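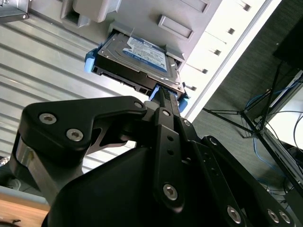

## Drive caddies: please keep them with the case

The Brindier workshop has now stripped 166 desktop computers from the Nimell office clearance. Most of the gray cases hold their 3.5-inch hard drives in blue plastic caddies. Tove Dalsgaard has asked that caddies stay with the case they came from, as two batches in the clearance look alike and don't fit each other's bays.

When you pull a drive:

- Unplug the power and data cables first.
- Press both blue tabs and slide the caddy straight out. If it sticks, check for a cable caught behind it.
- Write the case number on masking tape and put it on the caddy. Keep tape off the drive label.
- Put the drive in the wiping rack and the empty caddy back in its bay.

Drives that fail the wipe twice go in the locked bin by the door for shredding. Stelios Katsaros has the key on Monday and Malou Eskildsen has it the rest of the week.

We are short 9 caddies at the moment. If you find any in the mixed plastics crate, leave them on shelf 12. Cracked ones can stay in the crate. Refurbished cases go out to the Asto library once each has a tested drive fitted.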